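The Ferry Clock

The clock in the waiting room at Drondmont had been two minutes fast for as long as Waltraud Grube had sold tickets there. She knew it, the ferry crew knew it, and anyone who crossed more than once found out. People from the city ran down the ramp with their bags banging against their legs, and then stood on the deck for two minutes wondering why the boat had not left.

In September the company sent a man to fix it.

His name was Tapio Ruotsalainen. He came over on the first boat with a tool bag and a folding ladder, and he asked her where he could find the key to the clock case.

"There isn't one," Waltraud said. "It went in the lake before I started."

"Who winds it?"

"It doesn't wind. It's electric. Simões put a motor in it."

He wrote this down. He had a form on a clipboard, and he seemed glad to have something to put on it. Then he set up the ladder under the clock and climbed it and looked at the case for a while without touching anything.

Waltraud sold six tickets to a family going to Bala for a wedding. The youngest girl was carrying a pair of white shoes in a bread bag. When they had gone down the ramp, the room was quiet except for the heater.

"Who is Simões?" the man asked from the ladder.

"He had the machine shop in Fustton. He died."

"He did nice work."

"He did," she said.

She did not tell him that she had been married to Simões for four years, a long time ago, or that he had set the clock fast on purpose. He had done it the week they moved into the rooms over the ticket office. She was always late then. She was late for the shop, late for supper at his mother's, late for the boat when her own father was in the hospital across the water. That time she had stood at the top of the ramp and watched the ferry pull away with a strip of brown water opening behind it, and there had not been another until evening. The next morning Simões went down in his socks and moved the hands. He never said anything about it. She noticed after a month, and by then she was catching every boat.

Later they stopped getting along, and he went back to Fustton. The clock stayed as it was.

Tapio Ruotsalainen came down and ate a sandwich on the bench. He told her the company had 131 complaints on file about Drondmont. Most of them were about the toilets, but enough were about the clock that somebody had put in an order.

"What do they say?" she asked.

"That it's wrong."

"Did anybody miss a boat?"

He thought about it. He took the clipboard out again and turned over some pages. "No," he said. "It doesn't look that way. One man spilled his coffee."

He worked through the noon crossing and the one after it. He got the case open with a thin blade, and he was careful with the wood around the lock. Inside the door there was writing in pencil. He read it and then looked over at her, and she kept her eyes on the cash drawer.

"There's a note in here," he said.

"What does it say?"

"It says, 'Leave this alone, W. is on time.'"

A truck driver came in and wanted a ticket and change for the coffee machine. She gave him the ticket and counted out the change, and then she had to count it again. He said it was no trouble. When he had gone, she got up and made sure the door was shut behind him, though it closes by itself.

"Are you W.?" the man asked.

"I'm the only one who's worked here."

He stayed up on the ladder with one hand on the open door. Out past the window the ferry had turned and was coming back, still small, with gulls behind it.

"The order says adjust and test," he said. "It pays the same if I clean it. The motor's full of dust. I could put down that I cleaned it."

"You'd get in trouble."

"For 700 people a day looking at a clean clock? I don't think so." He took a soft brush out of his bag. "They'll get the complaints either way. If I fix it, someone will write in that they were almost left behind."

He was another 60 minutes at it, by the clock. He oiled what needed oiling, wiped the glass on both sides, and closed the case. She did not ask to see the pencil writing, and he did not offer to move the ladder over for her. When he was packed he bought a ticket, although company people ride free, and she sold it to him.

"You've got time," she said, because he had picked up his bag and was looking at the hands.

"I know it," he said, and sat back down on the bench.

After the last boat she turned off the heater and counted the drawer. It came out right. She locked the front door, put out the big lights, and then took the step stool from behind the counter and carried it across the room. It was not as high as the ladder. She could reach the bottom of the case with her fingers, and she found that he had left it unlatched.

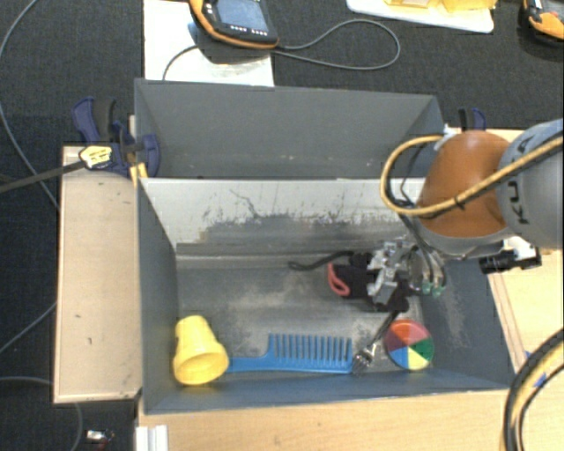 She had to stand on her toes to swing the door open. The pencil had gone silver with age, and the W was the way he always made it, with the middle too tall. She read it once and shut the case. Then she pressed the edge with her thumb until it caught, put the stool away, and went upstairs.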